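4. Sorting and labeling your storage

Applies to the Ferner shelf kit, all sizes. If you have the older Jarberg brackets do section 3 first, then come back.

4.1 Before you start

Empty the shelf. All of it, even the back row. Wipe down and let dry – labels will not stick to a damp edge.

You need:
Label sheet (in the flat envelope, part 681)
Soft pencil
Clean dry cloth
The shelf plan from page 2

Note: the label sheet has two sizes. Wide ones are for shelf edges, narrow ones for baskets and bins. Don't mix them up, the wide ones peel off anything curved.

4.2 Setting the shelf heights

1. Start at the bottom. Tallest things go here, so measure your tallest thing.

2. Push the clips in until they click. Both sides, same hole number. Count from the bottom, not the top.

3. Lay the shelf in back edge first, then lower the front.

4. Press down on each corner. Any rocking, take it out and check the clips again.

5. Repeat up to the top shelf. Leave a hand's width above anything you'll be lifting out.

CAUTION: Do not stand on a shelf to reach the next one. Use a step stool.

CAUTION: Wall strap must be on before you load anything above waist height. See 2.5. The 1,090 mm unit needs both straps.

4.3 Choosing baskets

Baskets are not included with the kit. Any open basket will do if it fits the shelf depth with the front edge sitting just inside the lip. Try one before you buy a stack of them.

Open sides are better for cloths, sponges, anything that needs air. Solid sides for small stuff – screws, clips, batteries. A mesh basket with holes in the sides is fine for most of the rest, and you can tie a tag through the holes if theres no flat spot for a label. Some have lettering molded into the plastic, like the CAMPUS one in the picture. Labels won't grip over raised letters so use a tag or pick another side. 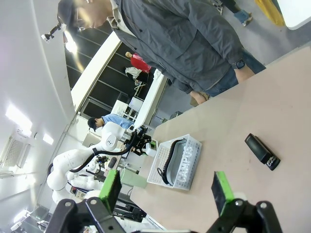

4.4 Putting labels on

1. Write on the label while it is still on the backing sheet. Pencil first, go over in pen later once you're happy with the layout.

2. Peel from the corner with the small cut.

3. Line up the left end, smooth toward the right with the cloth.

4. Wait an hour before loading the shelf. Overnight in a cold garage.

Note: wrong spot? Lift it slowly within 5 minutes and it will restick. After that use a new one.

Note: spare sheets can be ordered from Grallstead, quote the part number above. The Seneviratne sheets also fit but the glue is stronger and it marks painted edges.

4.5 Loading

Heavy at the bottom, light at the top. Spread the weight out to both ends, dont pile it in the middle.

Things you use daily go between knee and shoulder. Seasonal things up top, with the month on the label if that helps (we put September on ours for the school things).

Recheck the clips after the first week, then whenever you move a shelf.

Text: Hashini Fakir. Steps checked by Lensa Yimer, 2021-08-10.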